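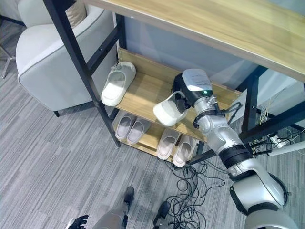
Session 6: Reading and Writing the Album Announcement

Music Business Basics » Handouts » Press and Promotion
Print this page | E-mail this page

Before class, read the three sample announcements in your course pack. Bring the one you think is weakest, with notes in the margin.

1. What an announcement has to carry

A new release story is short and most of it is fixed. An editor looks for the artist name, the album title, the release date, the label, and something to play. If any of these is missing from the first paragraph, the story usually goes to the bottom of the pile. Credits (producer, mixer, guests) come next, followed by one line placing the record after the artist's last one.

The track list goes at the end, numbered, with running times only if they are final. Tour dates go after the track list.

2. Worked case: Cavard

Cavard is a four-piece signed to Matar, a small label. Their second album, Plasteo, has 13 tracks and runs 43 minutes. The label sent out this opening:

"Following a long period of reflection, Cavard return with their most personal work to date, a journey through sound and memory."

There is no title, no date, and no song. A reader who does not already know the band has no reason to go on. The revised version reads:

"Cavard will release their second album, Plasteo, in July on Matar. The first single, 'Kilero,' is out now with a video."

The second version is plain, and a writer on deadline can use it almost word for word. The reflection and the memory can go in a quote from the band further down – or be dropped.

3. Timing

Matar planned three singles before the album. The first went out with the announcement, so that the news and the music arrived together. The second was held for the track list and cover. The third was kept for the week before release, when pre-orders tend to slow down.

Two terms to know:

Embargo – the date and time before which a story may not run. Put it at the top of the e-mail, with the time zone.

Exclusive – one outlet gets the song first. Do not offer the same exclusive to two outlets, even if the first has not answered. Withdraw the offer in writing, then go to the next.

4. Common errors

Album titles in quotation marks and songs in italics. Most US outlets do it the other way around.

"Debut" used for a first album when the artist already has an EP out. Write "debut album" or "first full-length."

Streaming links that need a password, sent without the password.

5. Assignment

Write an announcement for a record of your choice, real or made up, in no more than two paragraphs plus a track list. Due Wed 22 April at the start of class, on paper. Late work loses one grade.

Filed under: music publicity, press releases, labels
6 shares | 3 comments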